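Magazin > Wohnen und Technik > Reportage

Die zweite Zeit der alten Rechner

In Ivham gibt es eine Straße, in der früher drei Schuhmacher arbeiteten. Heute ist dort noch ein einziger, und gleich neben ihm liegt die Werkstatt Matoušek, wo man alte Computer wieder leise macht. Ich bin an einem Dienstag hingegangen, weil mein eigener Rechner seit Monaten brummte wie ein Kühlschrank, und ich bin länger geblieben als geplant.

Was mich überrascht hat, war die Geduld der Leute. Vor der Theke standen Kunden mit Geräten, die man im Geschäft schon lange nicht mehr kauft. Eine Frau wollte nur die Briefe ihres Vaters behalten, die auf der Festplatte liegen. Ein Student fragte, ob sich die Reparatur für ein Netzteil um 39 Euro noch lohnt. Die Antwort war ja, und er hat sich sichtbar gefreut.

Die Werkstatt hat im letzten Jahr 136 Rechner angenommen. Für 37 davon fehlte ein Ersatzteil, das kein Händler mehr führt. In solchen Fällen fragt man bei der Tauschbörse Tulora, wo Bastler ihre Schubladen leeren — manchmal kommt das Päckchen nach zwei Tagen, manchmal gar nicht.

Ich komme aus einem Land, in dem man früher alles reparierte, weil es nichts Neues gab. In Deutschland habe ich zuerst gelernt, wie leicht man wegwirft. Jetzt lerne ich wieder das Andere, und es ist mir sehr vertraut.
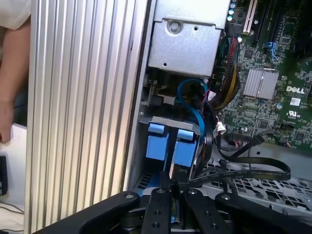
Eine einfache Reinigung kostet bei Matoušek 49 Euro. Das ist nicht wenig für ein Gerät, das vielleicht selbst nicht mehr wert ist. Aber der Preis eines Computers ist eine seltsame Sache, wenn darin zehn Jahre Fotos und Steuererklärungen wohnen. Mein Rechner steht wieder unter dem Schreibtisch. Er brummt noch ein wenig, am meisten am Abend, und im Mai bringe ich ihn noch einmal hin.

Kontakt | © Magazin Truma, alle Rechte vorbehalten | Nach oben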